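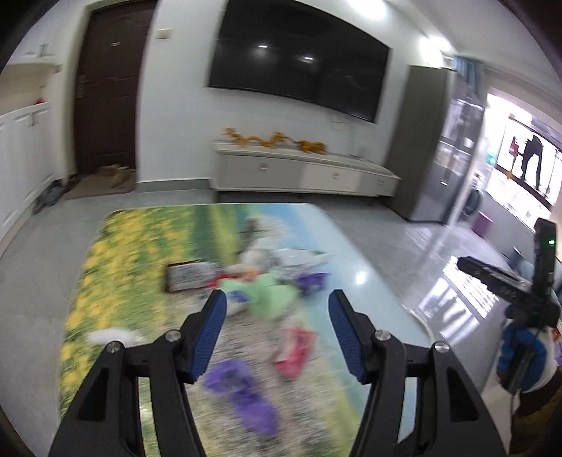
The meadow table with its bags and packages. The tall white shoe cabinet is on the left.

The Table by the Shoe Cabinet
Gallery and notes by Blažena Matoušek, Braditton

Welcome to my small gallery. On this page I show our table with the printed meadow, on a day when it had many things on it. My other galleries are mostly about gardens and stairs, so this is a little different, but I have wanted for a long time to make a page about clearing a table. It is a work which we do almost every day and we do not look at it very much.

I will first tell something about the table. I bought it second-hand from a shop called Ghorbani, which was two streets away from our old apartment in Braditton. The shop sold lamps, mirrors and small furniture, and the table stood in the back with a vase on it. My sister thought the picture on the top was too much. I thought about it for one week and then I went back with the money. We carried it home ourselves, with two stops on the way, and the second stop was in front of the bakery, where a man asked us if it was for sale.

On the top there is a meadow: yellow flowers on one side, then green grass, and then the sky, which is pale blue. The surface is glossy. In daytime the window makes a bright line on the sky part, and a person who sits on the wrong side will have this line in the eyes. We change places or we pull the curtain halfway. In the evening the problem is gone and the flowers look darker, more like mustard.

The corners are round. For us this was an important point when we chose it. My nephew was then at the age when children run without looking, and the table we had before it had corners like a box. That older one went to my neighbor, who uses it for her sewing machine and is very content.

The floor in this room is grey tile. It is easy to sweep but everything that falls on it makes a noise, and a small piece of plastic can slide a long way. I look first along the wall under the shoe cabinet when something is missing. Last October I found there a thimble, a bus ticket and the cap of a pen that I had already thrown away.

About the bags and packages

When people come together in this room, the table fills itself. Somebody brings a bag of something, somebody else opens a package and puts it down, and after an hour the meadow has many new colors. I like the green bag on the green grass, I must say, and the small purple package farther to the right. The box with the grey pattern is more quiet. There is also something white and fluffy which lies on the yellow flowers, and to me it looks quite well there, like a dandelion in the wrong size.

I have learned some things about clearing such a table and I write them here for those who are interested. They are not rules. Every house has its own way.

Start with what is still closed. A closed package can go directly back to the cupboard, and then you see better what is left. In our kitchen we have one shelf only for this, at the height of my shoulder, and it is 63 centimeters wide. I measured it when I wanted to buy baskets for it. In the end I did not buy the baskets.

After this, take the open bags that have still something inside. Fold the top two times and put a clothespin on it. I know that there are special clips, and I had a set from Keteo in nice colors, but they disappear one after another, and clothespins I have always. If there are only crumbs, shake them into one corner and then into the trash.

Thin plastic bags I keep if they are clean. I smooth them with my hand on the table, fold them in long strips and then in small triangles, as my mother did. A drawer can hold very many triangles. One winter I counted mine and there were 123, and I was a bit ashamed and gave half of them to the market woman, who was glad to have them.

Paper tissues are the worst part. They are light, so they travel when a door is opened, and if one is left near something sweet it sticks to the glossy top and leaves small white hairs. I collect them early.

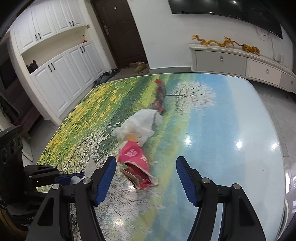
Litter down the middle of the table: a torn pink-red package, and crumpled white material next to it.

I have a weakness for this pink-red. The package is open on one end, and inside it is a darker red, with pale edges where it folds. It has some small white printing on a deeper pink part. I did not try to read it for this page. The white crumpled heap is so thin at some places that it is almost like a curtain, and a small orange spot is coming out from under it. On the left there is a piece of white tissue which stands up with a point. When I made linocuts at the evening school, our teacher told us to draw crumpled paper for the whole first month. We complained very much. But I learned from it to see where a fold begins, and now I cannot look at a wrapper without following the edges.

How I clean the top

For the surface itself I use lukewarm water with a drop of dish soap and a soft cloth. Not the rough side of the sponge! At the seller's house it was probably cleaned with the rough side, as there is a place near one edge where the shine is a little weaker. You can feel it with the finger more than see it. I go from the sky to the flowers, always in the same direction, and then I dry it with a kitchen towel. If it is not dried, the drops leave round marks, and on the sky part they look like some kind of weather.

For sticky sugar I lay a wet cloth on the place and go to do something else for five minutes. I tried once a cleaning spray with lemon, by the name Pirari, which my cousin left here. It smelled very fresh, but I had to wipe three times to get the film away, so I returned to the soap.

Readers have asked me if one should put glass on a table with a printed top. I asked for a price for this at a glass workshop. It would have been 198 with delivery and polished edges, and the rounded corners make it more expensive. I decided against it. Under glass the meadow would be safe, but also the crumbs would find the way in between, and I would have to lift a heavy plate every time. A tablecloth I use only on holidays.

Some words about sorting

In our building we have separate containers for paper, for plastic and for the rest. The trouble with wrappers is that many of them are neither one nor the other. I do it in the following manner: I press the wrapper in my hand and then open the hand. If it stays small, I put it with the paper after I look if it is clean. If it jumps open again, it goes to the plastic. With this method I am surely wrong sometimes, and my neighbor from the first floor has corrected me twice on the stairs, in a friendly way.

Tissues go to the rest. Boxes I make flat before I carry them down, and I tie them when there are more than I can hold under one arm.

About the gallery

You may use the pictures for school work or for drawing practice if you write where they are from. I was very pleased when a drawing group wrote to me that they had used my page with the stair railings, and they sent back their drawings in a big envelope. If you draw the pink package or the tissue with its point, please send me a copy, also when it is only a quick sketch with pencil.

The counter at the bottom of the old page stopped at roughly 400 visits when I moved to the new address, and I did not find how to carry the number over. So the new one began again from zero. Thank you to everybody who has found the way here again.

Other galleries on this site: Stair Railings of Braditton. My Sister's Balcony in Pots. Gates and Mailboxes. Buttons from Three Drawers.

Page updated 6 Apr 2026. Text by Blažena Matoušek.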